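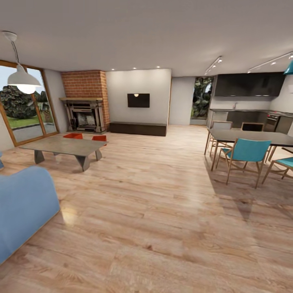

자전거 기어는 왜 있을까?

자전거를 타고 언덕을 올라가 본 적이 있나요? 평평한 길에서는 잘 가던 자전거가 언덕에서는 갑자기 무거워집니다. 이때 손잡이에 있는 변속 레버를 움직이면 페달이 가벼워져요. 자전거가 가벼워진 것도 아니고 다리 힘이 세진 것도 아닌데 왜 그럴까요? 이 글에서는 기어가 하는 일을 알아봅니다.

톱니바퀴와 체인

자전거 페달 옆을 보면 뾰족뾰족한 이가 달린 둥근 쇠판이 있어요. 이것을 앞 톱니바퀴라고 부릅니다. 뒷바퀴 가운데에도 톱니바퀴가 있는데, 이것은 뒤 톱니바퀴예요. 두 톱니바퀴는 체인으로 이어져 있습니다.

페달을 밟으면 앞 톱니바퀴가 돌아요. 그러면 체인이 당겨지고, 체인이 뒤 톱니바퀴를 돌립니다. 뒤 톱니바퀴는 뒷바퀴에 붙어 있으니까 뒷바퀴도 같이 돌아요. 자전거는 이렇게 앞으로 나갑니다. 앞바퀴는 페달과 이어져 있지 않아요. 자전거가 나아갈 때 땅 위를 따라 구를 뿐이에요.

이의 수를 세어 보자

톱니바퀴에서 중요한 것은 이의 수입니다. 앞 톱니바퀴의 이가 40개이고 뒤 톱니바퀴의 이가 20개라고 해 봅시다. 페달을 한 바퀴 돌리면 체인은 이 40개만큼 움직여요. 뒤 톱니바퀴는 이가 20개뿐이니까 두 바퀴를 돌아야 체인을 따라갈 수 있습니다. 그래서 페달이 한 번 돌 때 뒷바퀴는 두 번 돕니다.

이번에는 뒤 톱니바퀴도 이가 40개라고 해 볼게요. 그러면 페달이 한 바퀴 돌 때 뒷바퀴도 한 바퀴만 돌아요.

뒷바퀴가 한 번 구를 때 자전거가 거의 200센티미터를 간다고 하면, 첫 번째 자전거는 페달을 한 번 돌려서 그 두 배를 갑니다. 두 번째 자전거는 한 배만 가고요. 그럼 첫 번째가 무조건 더 좋은 걸까요? 그렇지는 않습니다.

멀리 가면 무겁고, 조금 가면 가볍다

페달을 한 번 돌려서 멀리 가려면 그만큼 세게 밟아야 해요. 조금만 가도 된다면 약하게 밟아도 됩니다. 무거운 상자를 높은 곳에 올릴 때를 생각해 보세요. 바로 번쩍 들어 올리면 거리는 짧지만 힘이 많이 들어요. 길고 완만한 비탈로 밀어 올리면 오래 움직여야 하지만 한 번에 드는 힘은 작습니다. 기어도 비슷해요.

뒤 톱니바퀴가 크면 페달이 가볍습니다. 대신 발을 여러 번 굴려야 해요. 이것을 낮은 기어라고 합니다.

뒤 톱니바퀴가 작으면 페달이 무겁습니다. 대신 한 번 밟을 때마다 많이 나가요. 이것을 높은 기어라고 합니다.

앞 톱니바퀴는 반대예요. 앞쪽은 작을수록 페달이 가볍고 클수록 무겁습니다. 처음에는 헷갈리기 쉬우니 뒤쪽부터 외우세요.

변속기가 하는 일

기어가 여러 단인 자전거에는 크기가 다른 뒤 톱니바퀴가 겹쳐 있는 것이 많아요. 레버를 움직이면 가는 쇠줄이 당겨지거나 느슨해지고, 뒷바퀴 옆에 달린 변속기가 체인을 옆으로 밀어 줍니다. 그러면 체인이 다른 톱니바퀴로 옮겨 가요.

변속기 아래쪽에는 작은 바퀴가 2개 달려 있습니다. 큰 톱니바퀴에 체인을 감으려면 체인이 더 많이 필요하고, 작은 톱니바퀴에 감으면 체인이 남아요. 이 작은 바퀴들이 남는 체인을 팽팽하게 잡아 줍니다.

요즘에는 쇠줄 대신 전기로 움직이는 변속기도 있어요. 단추를 누르면 작은 모터가 변속기를 움직입니다. 또 톱니바퀴가 뒷바퀴 가운데의 통 속에 들어 있는 자전거도 있습니다. 이런 것은 내장 기어라고 부르고, 겉에서는 톱니바퀴가 하나만 보여요.

언제 바꾸면 좋을까?

이네스와 후에가 같은 언덕을 올라간다고 해 봅시다. 이네스는 언덕이 시작되기 전에 낮은 기어로 바꿨어요. 발은 빨리 돌아가지만 페달이 가벼워서 천천히 꾸준하게 올라갑니다. 후에는 높은 기어 그대로 언덕에 들어갔어요. 처음에는 빨랐지만 중간쯤에서 페달이 잘 안 돌아갑니다. 그제야 레버를 움직이니 체인에서 드르륵 소리가 나요.

체인은 돌고 있을 때 자리를 옮깁니다. 그런데 페달을 너무 세게 밟고 있으면 체인이 팽팽해서 옮겨 가기 어려워요. 그러니 언덕이 보이면 미리 바꾸고, 바꾸는 동안에는 페달을 살살 돌리세요. 이런 변속기가 달린 자전거는 멈춰 서서 레버를 여러 번 움직이면 안 됩니다. 다시 출발할 때 체인이 빠질 수도 있어요.

빨간불 앞에서 멈출 때도 서기 전에 낮은 기어로 바꿔 두면 다시 출발하기가 쉽습니다. 내리막이나 평평한 길에서는 높은 기어를 쓰면 발을 덜 굴려도 돼요. 맞바람이 심한 날에는 평평한 길이라도 한두 단 낮추는 것이 좋습니다.

기어가 하나뿐인 자전거

어린이 자전거 중에는 기어가 하나인 것이 많아요. 레버가 없으니 고장 날 곳이 적고, 타는 사람은 손잡이와 브레이크에만 신경 쓰면 됩니다. 언덕이 별로 없는 동네라면 하나로도 충분해요. 너무 가파른 곳에서는 내려서 끌고 가면 됩니다.

낱말 풀이

체인: 작은 쇠 마디를 이어 만든 고리. 앞과 뒤의 톱니바퀴를 이어 줍니다.
변속: 기어를 바꾸는 것.
단: 기어의 단계를 세는 말. 7단 자전거는 기어를 일곱 가지로 바꿀 수 있어요.

조심하세요

움직이는 체인과 톱니바퀴에는 손가락이 낄 수 있습니다. 가까이에서 보고 싶으면 자전거를 세워 두고 눈으로만 보세요. 체인이 빠졌을 때는 어른에게 도와 달라고 하세요. 긴 바지를 입었다면 체인 쪽 바짓단을 접거나 끈으로 묶고 탑니다.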